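**Open day at Drurker, December**

Full house at the Drurker lab this afternoon. 34 visitors signed in, more than the room likes – coats piled on the radiator, coffee gone by 2.

Main draw was the grocery packing demo, run in simulation on the big screen. Abdelilah Ashour did the talking, Ariel Lacson drove the computer. The task is simple to say: put the groceries in the crate. Crate sits on a round table, items standing or lying wherever they get dropped at the start, different every run. Robot has to sort it out from there.

Lacson says the team has logged 1,882 simulated runs since the summer. Butter carton was the crowd favorite, probaly because people could read the label from the back row.

Questions came fast. Why simulate at all? Cheaper, said Ashour, and no tomato sauce on the floor. Does it know what butter is? Not realy, he said, it gets told which item to pick up. A kid from the MacPherson school group wanted to know if it could do eggs. Not on the list yet. 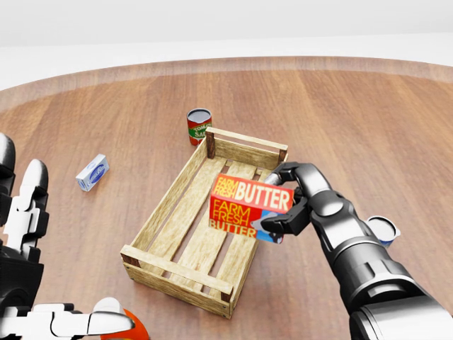

Brerka, which pays for part of the work, sent two people. They stayed for the whole thing and asked mostly about soft packaging. Trusent had a table by the door with flyers and a bowl of mints.

Second session ran late – a projector cable, fixed with tape. Next open day is in the spring, same room, sign-up sheet at the front desk. Groups of more than 4 should call ahead.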